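Chapter 7
Getting the Record Made: Pressing, Splitting and Trading

What you will work on in this chapter
How a small label decides on a pressing quantity
What happens to a recording between the final mix and the finished disc
How co-releases are shared out between labels
Trading stock and reading a wholesale list
Writing a one-page release plan

Key terms: lacquer, stamper, test pressing, run, co-release, trade copy, promo copy, repress, dead stock

Up to now we have mostly been in the practice room and the studio. In Chapter 6 you followed a band through mixing and mastering, and you ended with a set of approved files. This chapter picks up with those files sitting on somebody's desk, and it's the part of the course I look forward to most every year. A recording is about to turn into a thing with weight, with a smell, with a spine you can read on a shelf! It is also the point where a small label usually spends more money in one go than it will spend the rest of the year, so we are going to take it slowly.

Our main case is Gesto, a two-person punk and noise label that Asuka Murakami started in a spare bedroom and later ran with her friend Parviz Akbari. You will meet their fourth release, a twelve-inch by a band called Pakel, again and again in the pages that follow. It is a good case to study for the simple reason that they kept everything: the quotes, the emails, the scribbled sums, the angry note about a misspelled song title.

The first decision

Murakami wanted 1000 copies. Akbari wanted 400. Both of them had reasons, and both sets of reasons were sensible.

Pressing a record has two kinds of cost. Some costs stay the same however many copies you order: cutting the lacquer, plating, making the stampers, setting up the labels, making the test pressings. Other costs grow with every disc: the vinyl itself, the inner sleeve, the printed jacket, the packing. If you press very few, the first kind of cost sits heavily on each copy. If you press a lot, each copy gets cheaper, and the pile in the hallway gets taller. (Gesto's third release was still in the hallway. Murakami's bicycle had been moved to the balcony to make space for it.)

So Murakami argued from the price of each copy, and Akbari argued from the hallway. They went with 400 in the end, and kept the stampers so that a repress would be possible. Section 7.2 goes through their arithmetic line by line, and you'll be asked to redo it with your own numbers. Please do it with a pencil first. A spreadsheet hides the moment where the fixed costs get spread across the run, and that moment is the whole lesson.

From file to disc

The production chain is wonderful, and I hope you get to visit a plant one day. A cutting engineer plays the master through a lathe, which carves the groove into a lacquer-coated disc. The lacquer is plated with metal, and the metal is peeled away to make a negative. From there come the stampers, which are fixed into the press. A warm lump of vinyl goes between them with a paper label on each side, the press closes, and the groove is there.

Section 7.3 covers each of these steps along with what can go wrong in it. Long sides have to be cut more quietly. Harsh "s" sounds near the center of the disc tend to spit. Very wide low end can make trouble for the needle. Pakel had written a side that opened with slow feedback and closed with their loudest, fastest song, right where the groove has the least room to work in. The engineer asked if they would swap the order. They talked it over for a whole Friday evening and said no -- and the test pressing, which we'll listen to in class, shows what they got for their stubbornness.

Test pressings deserve your full attention. Play every one of them, on more than one turntable, all the way through, both sides. Write down the time of every click. If the same click falls in the same place on each copy, it is probably in the stamper, and the plant needs to hear from you before the run begins.

Sharing the load

Many small labels don't release records alone. In a co-release, two or more labels pay for the run together and divide the copies according to what each put in. Gesto shared the Pakel record with a label called Sultavum, who had a distribution table at nearly every hardcore show in their part of the country. Sultavum took 76 copies. No contract was drawn up, just one long email, and Section 7.4 prints a version of it for you to mark up. What does it settle? What did both sides forget? (Look hard at the paragraph on represses.)

Next to co-releases there is trading, one of the oldest and friendliest habits in underground music. You send ten of yours, you get ten of theirs, and suddenly both of you have a fuller table and no money has moved. It works beautifully until you count stock. Traded records still cost you what your own copies cost, and they need to be priced, listed and eventually sold. The Mousavi mailorder list, reproduced in Section 7.5, is full of titles that came in by trade, and it's a lovely document to get lost in.

Before you read on

Take a record, tape or CD you own from a small label and have a good look at it. Write short answers to the following and bring them to the first session.

Which labels are named on the back, and in what order?
Is there anything scratched into the run-out area next to the last track? Copy it exactly.
Does the insert name the studio, the mastering engineer or the plant?
How long is each side?
Would you have pressed more copies, or fewer, than you think the label did? Give one reason from the fixed costs and one from the likely audience.

Keep these notes. The release plan at the end of the chapter builds on them, and you'll need the side lengths again in Section 7.3. 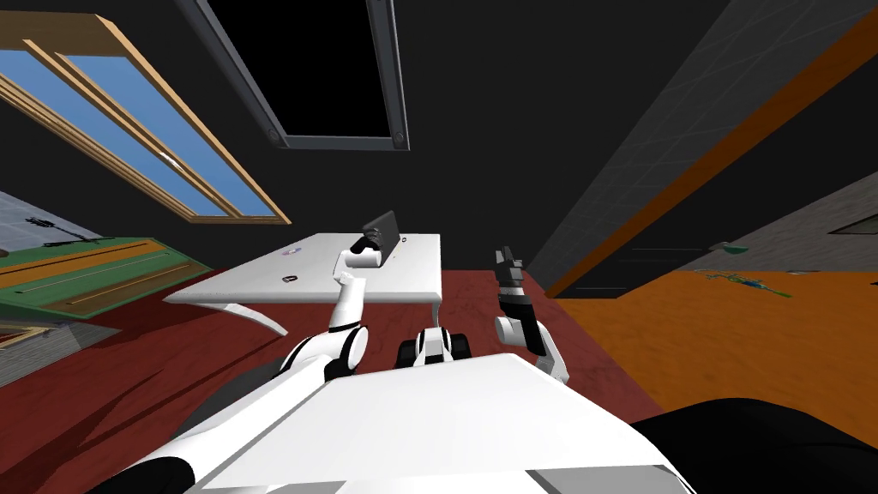 Figure 7.1 White robot arm reaching to a small white object on a table. Computer rendering.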